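Finishes for Solid Wood Work Surfaces: Oil, Hardwax and Film

Several sites have asked for one written reference on the care of butcher-block and edge-glued tops, to replace the scattered notes that were attached to the old purchasing guide. The Doltholm site in particular now has tops with three different finishes in one building, and the wrong maintenance product has been used on at least one of them. The text below covers how the finishes differ, how to identify an unknown one, and what to do between full refinishes.

Background

A strip-laminated top is made of narrow lengths of wood glued edge to edge. Wood moves very little along the grain and a good deal across it. Gluing up narrow strips does not remove this movement. It spreads the movement out and reduces cupping, provided the growth rings are arranged sensibly and the moisture content of the strips is even at the time of gluing.

Movement follows relative humidity, with a delay. An uncoated top responds within days. A top with a film finish on all six faces may take several weeks to respond to the same change. No finish in ordinary use stops moisture exchange completely. The purpose of a finish is to slow the exchange enough that the core and the surface stay close to each other, and to keep stains out of the grain.

The most common error in our buildings is finishing the upper face and leaving the underside bare. The two faces then take up moisture at different rates and the top cups. The underside does not need to look good, but it needs the same number of coats as the top face. The same applies to cutouts and cable holes, where exposed end grain absorbs much faster than face grain.

Penetrating oil

Drying oils (linseed and tung are the usual bases) cure by reacting with oxygen. Mineral oil does not cure at all. It is suitable for cutting boards but is a poor choice for a bench, as it migrates into paper, cardboard and cloth left on the surface.

A cured oil finish has low water resistance. Standing water left overnight will usually raise the grain and leave a gray mark where there is iron present. The advantage is repair. A damaged area can be sanded and oiled locally, and after two further applications the edge of the repair is hard to find.

Oil is applied thin and the excess is wiped off within the period on the can. Excess left on the surface turns gummy and will have to be scraped. Temperature affects this strongly, and in a cool basement the wiping window is longer and so is the cure.

Rags used with drying oils can self-heat and ignite. Lay them flat outdoors, one layer thick, until stiff, or put them in the water-filled metal can. They do not go in the general trash. This applies to paper towels as well.

Hardwax oil

Hardwax products combine a drying oil with waxes. They give better water resistance than plain oil and keep most of its ease of repair. The Besis store carries the satin grade in our approved list. The matte grade was dropped from the list after it showed polishing marks wherever sleeves and forearms rubbed the front edge.

Two coats are enough. A third coat adds little, and on dense wood it may remain soft. The final sanding matters more than the coat count. The data sheet for the satin grade calls for a fairly coarse final grit, and going finer closes the surface so that the product sits on top of it. Several of the poor results reported from Besis came from tops that had been sanded too well.

Film finishes

Varnish and polyurethane form a continuous layer. They resist water, coffee and most cleaning products, and they need the least attention in the first few years. They fail by scratching, by chipping at the edges, and eventually by letting water in beneath the film, where it shows as a dark or cloudy patch. Local repair of polyurethane is rarely invisible. Once the film has failed in more than one place, the practical course is to sand the whole face.

Waterborne polyurethane dries quickly and stays pale. Oil-based polyurethane ambers with age, which should be kept in mind when a new top is placed beside an old one. Waterborne products also raise the grain on the first coat. Let the first coat dry, sand lightly, remove the dust and continue.
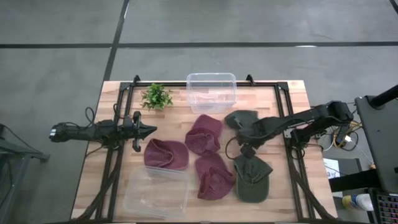 Facilities and Workshop Services – Furniture and Surfaces Team

Identifying an unknown finish

Where there is no label under the top and no entry in the furniture register, use the following tests in order. Work on the underside or near a back corner.

Water drop. Place a drop of clean water on the surface and leave it for ten minutes. If the wood darkens beneath the drop, the surface is bare, or is oiled and due for maintenance. If the drop stays beaded and wipes away without a mark, the surface has a film, or hardwax in good condition.

Scrape. Draw a sharp blade held upright across a small area. A film comes away as a fine pale powder or as thin curls. Oil gives very little apart from wood dust. Hardwax gives a slightly greasy residue that smears under a fingertip.

Alcohol. Touch the surface with a cotton swab dampened with denatured alcohol. If the finish turns sticky within a minute, it is shellac. This is uncommon on benches but was found on older tables at the Tosby site. Shellac should not be cleaned with alcohol-based wipes, and most of the white patches at Tosby can be traced to that practice.

Record the result in the register and put a label on the underside. The label needs the product name, the month of application and the number of coats. Labels written in marker directly on the wood have tended to be sanded off at the next service, so use the adhesive type and remove it before sanding.

Fixing to metal frames

A solid top has to be free to move on its frame. Screws driven through round holes at both front and back will hold the wood at a fixed width, and in a dry winter the top may split along a glue line. Use slotted holes with the slot running across the grain, a washer under each screw head, and moderate torque. The center row can be fixed in round holes so that the movement is shared equally between the two long edges.

Slotted brackets are held under stock code 1000. The older brackets with round holes have been withdrawn. Any that remain in site toolboxes can be used for plywood or particleboard tops, where movement is small, but they should not be used for solid wood.

Check the fixings at the start of the heating season. A screw that has become loose may only show that the wood below it has shrunk. Snug it down by hand and leave it. Repeated tightening with a driver crushes the fibers and strips the hole.

Routine cleaning

Dry dusting is enough on most days. For marks, use a cloth wrung out in water with a small amount of neutral soap, and follow it with a dry cloth. Avoid ammonia, abrasive powders, and the melamine sponges supplied for whiteboards. The sponges are a fine abrasive and will dull a satin surface in a few strokes.

Tape should not be left on oil or hardwax for more than a day or two. Adhesive softens the finish and pulls it on removal. On a film finish it is less harmful, although high-tack tape can lift the edge of an existing chip. Residue can be removed with mineral spirits on a cloth, followed by soap and water.

Ink and marker should be treated promptly. On a film, alcohol on a swab will normally lift it (after the shellac test described earlier). On oil, it will usually have reached the wood, and light sanding and a fresh coat are required.

Black stains near metal objects come from iron reacting with tannins in the wood, mostly in oak. Oxalic acid solution removes them. It is toxic and the dust is an irritant, so the work is done by this team and not at the bench.

Service intervals

Oiled tops are inspected every six months and usually receive one maintenance coat a year. Hardwax tops are inspected yearly and recoated when the water drop test shows darkening. Film-finished tops are inspected yearly and are not recoated unless the film is worn through or chipped at an edge.

The oldest tops still in service date from 2002 and have been sanded several times. Thickness should be measured before any further sanding, at both ends and in the middle, and compared with the register. If the measured thickness is below the minimum entered there, the top is not sanded again. It can be cut down for shelving – the Samir building has taken several on this basis – or replaced.

Replacement tops should be stored flat on bearers in the room where they will be used, with air on both faces, for two weeks before finishing. Leaning a top against a wall during this period will produce exactly the cupping that the period is intended to prevent.

Requests for inspection go through the usual maintenance form, category 900. Give the room, the approximate size of the top and the finish if it is known. Please do not begin sanding before the inspection.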